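Section 8. Setting up your Larkel water softener for the first time

I wrote this part after putting in my own Larkel last October, so it follows the order I wish I'd used. Set aside an afternoon, and read to the end of the section before you touch a valve!

Before you start

Find your main shutoff and make sure it turns. Mine hadn't moved in years and needed a good squirt of oil and a night to think about it. If you have the Tronisari bypass kit (it comes in its own bag, taped inside the salt lid), lay the parts out on a towel and check that both O-rings are there.

CAUTION: Switch off your water heater before you close the main. Don't skip this one.

1. Close the main and open the lowest faucet in the house. Let it run until it stops dripping.

2. Slide the tank into place and get it level. I used a couple of shims on the left side – basement floors are never as flat as they look.

3. Push the bypass onto the back of the control head until both clips snap. Give it a tug. If it moves, take it off and start over.

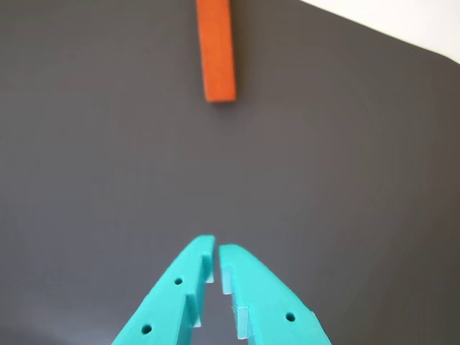 4. Hook up the inlet and outlet hoses. The arrows on the head show which way the water goes, and yes, I got them backward the first time. Hand tight, then a quarter turn with the wrench, and leave it there.

5. Run the drain hose to your floor drain or utility sink. Leave a 2 inch gap between the end of the hose and the drain so dirty water can't get pulled back up.

6. Turn the bypass to BYPASS and open the main slowly. Walk around and look for leaks.

7. Now turn the bypass to SERVICE, but only part way. Let the tank fill until you stop hearing air, then open it all the way.

NOTE: The first few gallons may come out tea-colored. Keep a cold faucet open until it clears, then turn the water heater back on.

Programming the head

Plug it in and hold SET until the clock blinks. Put in the time, then your hardness number from the test strip. Mine read 37, so I keyed in 37 and pressed SET again. The next screen wants the gallons between cleanings. I left it at 1000 and it's been fine for our house, though a bigger family will want to play with that.

Pour in the salt last. Pellets are easier on the valve than rock salt – I use whatever the hardware store on Trujillo has on sale – and stop a hand's width below the rim.

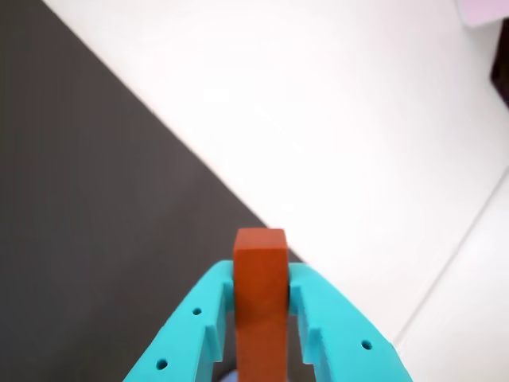

A reader of the earlier version wrote in to say that the first cleaning cycle should be started by hand, right after the salt goes in, and that waiting for the timer had left her with hard water for days. She's right, and I've added it as the last step.

8. Hold REGEN until the motor starts. Don't run any hot water until the clock comes back on the screen.

Last updated 30/06/2026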